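Varela fuel thefts

The Varela fuel thefts were a run of diesel thefts from farms and haulage yards in the Varela district, and I've been keeping this entry going more or less on my own, so forgive the bits where I wander. Most people date the start to October, when Leobardo Bermúdez went out to his tractor before breakfast and found the tank dry. He reported it, got a reference number and heard very little for weeks.

Background

Varela is farming country with one decent road through it, the one that runs down to Aler. Fuel is kept in outdoor tanks, often a long way from the house, and before all this plenty of them had no lock (ours didn't either, I'm sorry to say). Police had dealt with the odd siphoned lorry at the Aler lay-by, but nothing you'd call organised.

The thefts

By the end of the winter the police list stood at 54 reports. The biggest single loss was at the Drareneo haulage yard, where 908 litres went in one night. Olumide Ekwueme, who managed the yard, told a public meeting that the padlock had been cut and then hung back on the hasp, so the morning driver walked straight past it.
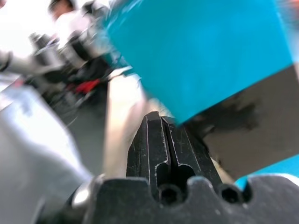 The meeting got quite heated, as I remember. People wanted to know why patrols stopped at midnight when nearly every theft seemed to happen between 2 and 4 in the morning. Inspector Sylvie Cloutier said she had two cars for the whole district and couldn't promise a third. Fair enough, but it didn't go down well!

Arrests and trial

The break came from a petrol station in Ukis. Bernice Issahaku, on the night till, noticed the same van coming in for crisps and coffee and never once buying fuel - she wrote down the plate and rang it through. Three men were arrested within days. Two pleaded guilty to theft and were given prison sentences. The third, Przemysław Olszewski, said he'd only been hired to drive and was cleared by the jury.

Aftermath

Very little of the diesel was recovered. Drareneo put up a proper fence and lights, and a few farms now share a phone list for odd vehicles after dark. Reports dropped off sharply after the arrests, though I'd still lock the tank.

See also: Fuel theft; Rural policing; Aler road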